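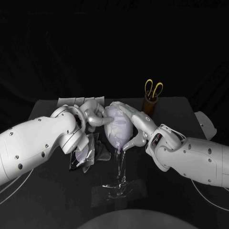

Progress report: handling cell, Parngate packing room
Reporting month: December
Prepared by Elikem Sarpong for Serpil Özkan, Prudness

1. Status

The two-arm cell has been on the day shift at the Tasville site for the whole month. It takes the film bags and soft-goods bags that the old suction line could not hold. The cell handled 2605 bags against a monthly target of 2000. Of these, 107 were passed back to the manual bench, mostly for film that slipped between the fingers during the turn.

2. Handling

Grip force on inflated bags was lowered twice. The current setting holds the bag with one hand flat and the other steadying the side. Burst bags are now rare, but cycle time is longer than planned. Long film tails remain a problem – they catch under the bag when it is set down. Wumpini Agbeko is testing a slower release and will report on Tuesday.

3. Staffing

No positions were removed. Two packers moved from bag turning to inspection and returns, at the same grade. Wrist complaints logged at the bench fell, although one month is too short a period to draw anything from. Packers report that the work is lighter on the hands and duller in the afternoon. Guðlaug Baldursdóttir has asked for rotation every 2 hours, and we support this.

Restart after a stop still depends on Ekow Dramani. When he is off shift, the cell can stand idle for up to 2 hours. Three packers have asked to be trained on restart. The pay grade for that task is not settled – a decision from Prudness is needed before training begins.

4. Next period

Trial of slower release on long-tail bags
Rotation schedule issued to day shift
Restart training, subject to the grade decision
Spare finger pads ordered; delivery date open

Spending is within the approved amount. No change to the end date is requested.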